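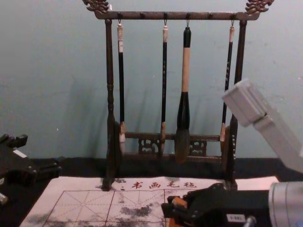
Remorano is planning software for two-arm cells, made by Grakico in Gukstead. It takes whatever your perception stack thinks is out there, works out where both arms can go without regretting it, and sends the trajectories to the controller you already own. Most planners are happy with boxes. Ask one to treat a calligraphy brush rack as a solid block and it will keep the grippers beautifully safe and never fetch a brush. Remorano models thin hanging things one at a time, so four brushes on hooks are four obstacles, the fat one in the middle gets a wider margin than its skinny neighbors, and the carved ends of the crossbar still count as places to snag an elbow.

Replanning takes 35 milliseconds on the reference PC. The scene editor holds up to 2,000 collision shapes – past that it asks whether you're sure, in a tone Bindu Iyengar wrote herself.

New in the December release: per-object clearance down to 10 mm, a wrist-first approach mode, and log replay that no longer plays the left arm on the right.

Licensed per cell. Arumugam drivers are included; other drivers are extra, and priced to reflect how much we enjoyed writing them. For a trial key, write to Rajeshwari Rajan in sales and tell her which controller you have.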